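Plomthorpe Robotics Club, minutes, 07/05/2025

Good turnout again, and I'm typing these up straight away before I forget who promised what (sorry in advance!).

April minutes agreed. We've got 300 pounds left for the Tridulside heat, so no new wheels yet.

Sorting task: the yellow bins stay where they are, motors back left, red circuit board front left, wires on the right, and everything ends up in the steel tray in the middle.

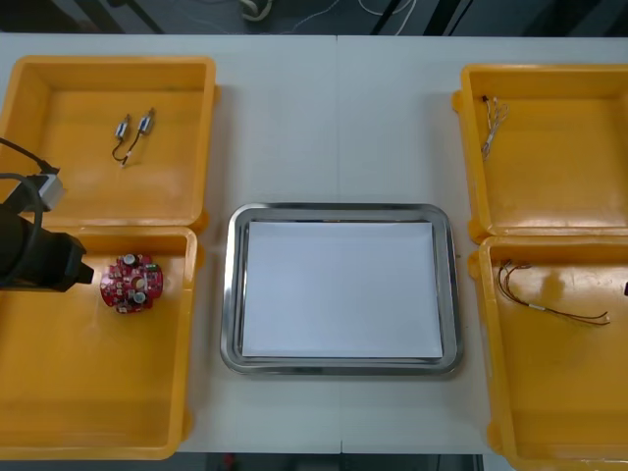
I said I'd rewrite the grip routine for Skatus before next time, and two of the Year 10s want to try the wires first, which I think is brave. Vote on team shirts: five for, two against. Biscuits are my job again.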